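Sestport mosque vandalism - anyone going to the council meeting?

bouchra_shawky
Third time since November that the prayer hall on Kettani Street got its windows smashed. My aunt prays there and she's stopped going after dark. The council finally put it on the agenda, 7 pm, and I'd love to see some faces I know.

stevine21
I'll be there. The police report calls it "mischief" again, which makes me so mad. Somebody sprayed slurs on the door!

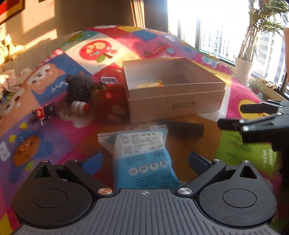 I counted 213 names on the petition last night and people are still signing.

pultano_pete
I signed too, but I don't love the camera idea. Half the block doesn't want to be filmed walking home.

Anas Samir
Pete, easy to say when it isn't your door. The glass cost us $504 last time - and insurance won't touch it anymore.

pultano_pete
Fair enough. I'd still take better street lights and a patrol car over cameras.

bouchra_shawky
Can't we ask for both? Speakers get two minutes each and you have to sign up at the desk in room 401.

stevine21
Put me down after Anas, I talk too long.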